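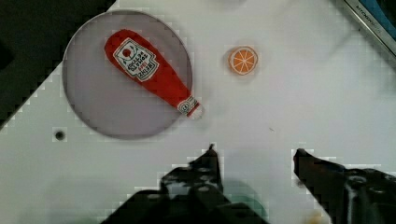 Wrist view over the table: ketchup on the plate, orange slice off to the right, fingers open.

Lovilora: questions I keep getting asked

I wrote Lovilora, which is the bit of software that sits between a wrist camera and a gripper and decides where the fingers should go next. It started as a weekend thing and then people began using it, and then people began emailing me. Most of the emails ask the same handful of questions, so I've put my answers on one page. I'll add to it when I get round to it!

So what does Lovilora do?

It takes pictures from the camera on the wrist, finds the objects you've told it about, works out a grasp for the one you want, and sends small moves to the arm until the fingers are where they ought to be. Then it closes them. That's the whole loop. It doesn't plan long routes around the room and it doesn't understand sentences. If you want to type "put the ketchup away" and have something happen, you need a layer on top, and Magdy Hajji has written one called Gustasent that talks to mine quite nicely.

Do I need a second camera?

No, but life is easier with one. I run wrist-only most of the time because I'm stubborn and because it keeps the setup small. The catch is that you only know about what you've looked at. If the target isn't in view when you start, you have to go hunting for it, and the search routine in Lovilora is pretty basic (it goes up, looks down, shuffles across, looks down again). With an overhead camera you can skip all that. Set scene_camera in the config and it'll use both.

Why can I see the fingers in every picture? Shouldn't they be masked out?

Leave them in! I masked them for the first few months and it made things worse. The tips are the best reference you've got for where the gripper is in the picture, and the alignment step uses them directly. What you should do is tell the detector to ignore them, which is a separate setting called self_ignore. People mix these two up all the time. Masking paints over the pixels. Ignoring leaves the pixels alone and just throws away any detection that lands on your own hardware.

If you've changed your fingers, run the tip finder again. It takes 45 seconds and it'll save you an afternoon.

My detector gets confused when one object is lying on another. What do I do?

Join the club. Something like a ketchup bottle lying across a plate is a good test, because the plate has part of its outline covered and a detector that expects a nice full circle may well lose it. A see-through grey plate on a white table is hard enough to begin with, as there's so little contrast at the rim.

I do two things. First, I let the plate be found from part of its edge and fit the circle afterwards (switch on partial_round). Second, I keep a simple note of what's on top of what, so the planner knows the bottle has to move before the plate can. You can turn that off, but I wouldn't. Without it, the planner will cheerfully pick a grasp point on the plate rim with a bottle in the way.

How does it choose which way to turn the wrist?

For long things, it finds the long axis and turns so the fingers close across the narrow way. A flat, soft bottle is a bit of a special case, as the widest part may be too wide for the gripper and the neck is much easier to get hold of. So there's a width check: if the body won't fit between the fingers with a bit to spare, it slides along the axis until it finds somewhere that will. The minimum spare gap is 5 mm out of the box. Make it bigger if your calibration is rough.

For round things it doesn't care about the angle, so it picks whichever turn is smallest from where the wrist is already. The orange slice is a lovely one to start on for that reason.

Does it read the labels?

It can, but I'd treat that as a tie-breaker. From the wrist you get text at any angle you like, upside down as often as not, and the small print usually turns to mush. I try each label in four rotations and take the best score. It's good enough to tell two bottles of the same shape apart when one has a tomato on it. I wouldn't want a plan to depend on it.

Colour and shape do most of the work, to be fair. A big red thing on a white table is about as kind a problem as you'll ever be given.

What about blur?

Small objects suffer most. If something's a bit soft in one picture, the detector might still find it but the centre will wander. Lovilora keeps the last 8 detections for each object and takes a middle value, so one bad picture doesn't send the arm off somewhere silly. You can also ask it to pause before the final approach with settle_ms. I leave mine on 30, which sounds like nothing, but on my arm it made the wobble in the numbers go away. Yours may need longer.

The arm goes for a mark on the table. Help?

Ah, the hole problem. Dark spots on a white surface look an awful lot like small objects if all you've got is colour. There's a hole in my table and for a while it was the most popular object in the room. The fix is the background map. Clear the table, run map_table, and anything it sees in that pass gets marked as part of the furniture. Do it again whenever you shift the table or the base.

Faint patterns in the surface get soaked up by the same pass. If you've got lighter squares or lines, don't bother tuning thresholds to get rid of them – just map them.

And the stuff past the edge of the table?

Draw a workspace outline. It's four clicks in the setup tool, and everything outside it is dropped before the detector even runs. I can't tell you how many "it keeps finding a ghost object" reports came down to something metal or shiny in a corner of the view. If the camera tilts, the outline tilts with it, so you only have to draw it once per calibration.

Will it work with my arm?

If your arm takes small position moves and can tell you where it is, most likely yes. There are ready-made drivers for the Trultano arm and for the Levchenko one (thank you to Pylyp Symonenko for that, who also found a horrible bug in my angle wrapping while he was at it). For anything else, you fill in three functions: read the pose, send a move, set the gripper. Copy the Trultano driver and change the insides. It's short and I've tried to comment it properly.

Please don't hook it up to something big and strong. The speed limits are in software and I wrote them at my kitchen table.

Why did it stop halfway down?

Nine times out of ten it lost sight of the target. As the fingers get close they cover more and more of the thing you're reaching for, and at some point the detector gives up. You can set blind_drop to let it carry on for a short distance using the last good position. Start with a small number! Soft toys will forgive you, and most other things won't.

The tenth time, it's the watchdog. Look in the log for "stale picture". That means the camera stopped sending, and the usual culprit is the cable at the wrist where it bends.

Can I use it to record data for training?

Yep. Run it with the record flag and you get the pictures, the poses, the gripper opening and the detections, all on the same clock. It writes one folder per attempt. There's a replay tool as well, which is how I debug nearly everything: I step through the pictures with the planner's chosen grasp drawn on top and look for the moment it changed its mind.

Is there a simulator?

Sort of. There's a fake camera that plays back recorded folders, and a fake arm that accepts moves and does nothing. It's enough for checking your code runs. It won't tell you whether a grasp would hold. I started on a proper one last July and it's still sitting in a branch, feeling neglected.

How do I report a problem?

Send me the attempt folder and your config file. A description is nice too, but the folder is what I need. If it's too big, trim it with the cut tool and keep the bit just before things went wrong. I do read everything, though I'm slow in the evenings.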